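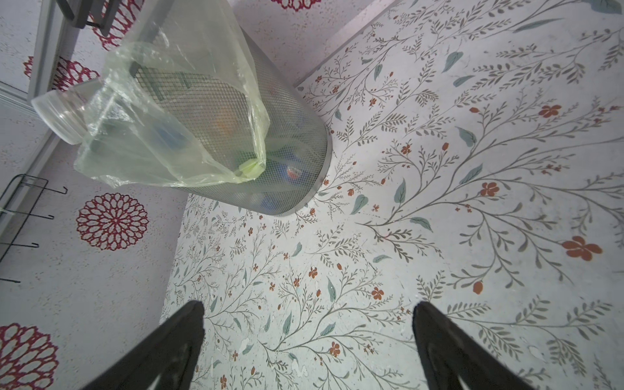
*A mesh wastebasket on a floral patterned floor.*

When the city of Plonville moved to trash pickup every other week, the notice said that most households would "barely feel the change." I have lived with it since December, and I feel it. I also think the city was right to do it, and I want to argue for it without pretending it costs us nothing.

Under the old system, a truck came down my street every week and took whatever was in the cart. It cost the same flat fee whether you put out one bag or five. The family across from me, with three kids in diapers or just out of them, paid what I paid, and so did the retired man on the corner who sometimes skipped a month. The bill came with the water bill, and hardly anyone I know could have told you the amount.

Now the truck comes half as often, and you choose the size of your cart and pay by the size. Food scraps go in a small green bin that is still collected weekly. That last part gets left out of most of the complaints I hear. The stuff that smells and draws flies leaves the house as often as it ever did, provided you sort it.

I didn't sort it at first. I kept throwing coffee grounds and chicken bones in with everything else, and by the second week the cart was bad enough that I moved it behind the garage. That was my own doing. The green bin had been sitting on the porch with its instruction sheet still taped to the lid.

What changed for me was seeing what the rest of it was. Once the food was out, my household trash was almost all packaging. Plastic film, foam trays, the padded mailers that can't go in paper or plastic because they are both. I used to think of myself as a person who didn't throw much away. I had simply never had to keep any of it around for 15 days because of a holiday delay.

The strongest argument against the new system is that it puts the work on people who have the least time for it. I take that seriously. Dagim Seyoum, who lives two doors down and works nights at the Rilora warehouse, told me the sorting itself is nothing, but the calendar drives him up the wall. He comes home at 6 in the morning and has to remember whether this is a trash week or a recycling week. If he gets it wrong, he has a full cart for another two weeks. The city put the schedule on a web page that takes four clicks to reach. A sticker on the cart would have done the job.

The second argument is dumping. People say the alley behind Sutcliffe Avenue has gotten worse, and I believe them. I walked it last month and saw a mattress and several bags by the fence. I can't say who left them or whether they would have been left there anyway. There has been a mattress in that alley, off and on, for as long as I have lived here. But the city should have planned for it, with a free drop-off day at least twice a year, and it didn't.

The third argument is money, and here I part ways with my neighbors. The smallest cart saves me 40 dollars a year. Many people say that is too little to bother with. Maybe so, but the flat fee was never fair, and we only liked it because we didn't look at it. We pay for electricity by how much we use. We pay for water that way. I have never heard a good reason why trash should be different, except that it always was.

There is also the landfill. Ours is out past Stiltar Road, and according to the public works report it takes in some 1,450 tons a month from the city and the towns nearby. When it fills up, the trash has to go farther away, and we will pay for the fuel and the drivers and the space in somebody else's county. Slowing that down is worth a certain amount of bother. I would accept more bother than we have been asked for.

I would like the city council to do three things before the first year is out. Put the schedule on the carts. Hold the drop-off days. Give households with babies, or with someone sick at home, a larger cart at the small-cart price, and don't make them fill out a long form to get it. Other places manage this with a phone call.

What I don't want is for the council to give up and go back. A few members have started to talk that way, and the comments at the last meeting ran heavily in that direction. People who are getting along fine with the new carts mostly stay home from meetings. I stayed home too, so I am writing this instead.

The next meeting is at 7 p.m. in the library basement. Public comment comes first, and each speaker gets three minutes.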